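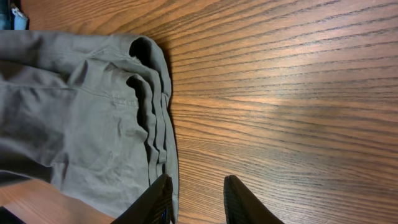 I have been promising myself a proper visit to the Trinik workshop since February, and when the open day finally came around I was there so early that Hwa-young Jin let me in while she was still looking for the coffee filters. The plan was to see two grippers side by side on the same arm, the Kanier and the Pavuter, and laundry was the test (my favorite kind, because everybody has an opinion about it!). The wrist camera view was up on a big monitor, and I could happily have watched it all day. With a gray garment folded in layers on the wooden table, you get the two black fingertips at the bottom, the fine grooves on their inner faces, and all those wavy folded edges with dark little gaps between them. Try deciding which edge is the top layer. I guessed wrong, and so did the gentleman next to me.

Ye-ji Tak ran the comparison, 100 grasps for each gripper, and was very patient with our questions. The Kanier brought up a single layer 94 times. The Pavuter managed 70, though she likes its softer close and wouldn't write it off for towels. I got to jog the arm myself with the Bae controller, which has a lovely heavy dial and a menu I never did get the hang of. Next time I'm bringing one of my own sweaters, and Ye-ji has already said yes.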